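## 3.2 Trail Conditions and User Counts

The Prusell loop was surveyed in August, when the surface was dry and weekday use was low.
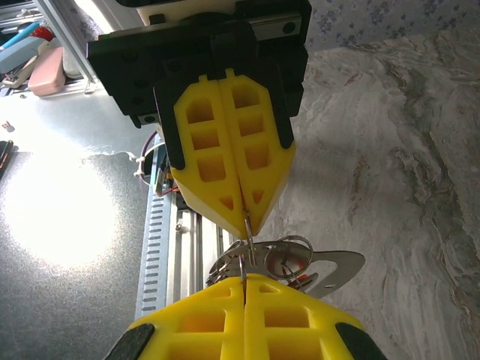

**Figure 3.** Bundle of keys held between two pairs of yellow gripper fingers.

We divided the loop into 30 segments and rated each one for tread width, side slope and depth of erosion. Ratings were made on foot by two observers working apart. Where their scores differed by more than one point, the segment was walked again and a joint score was recorded.

Riders were counted at the Gentile trailhead over nine days. In total 131 riders entered the loop, and 21 of them rode it more than once on the same day. Repeat laps were logged as a single entry. Hikers and runners were noted but left out of the totals — the trail is open to them, but the landowner's agreement covers bicycle use only.

Erosion was deepest on the two descents north of the creek crossing. Both follow the old fall line and have no grade reversals, so runoff stays on the tread. Kordestani found the same pattern on clay soils in an earlier survey of the Uteo trails, where rerouting along the contour slowed the loss of soil. Segments that had been built on the contour from the start scored well, even those with tight turns.

Trail width varied more than we expected. Riders had cut new lines around exposed roots in six segments, and in two of these the bypass was now wider than the original tread. We return to these segments in Section 4, with the maintenance records kept by Bellini.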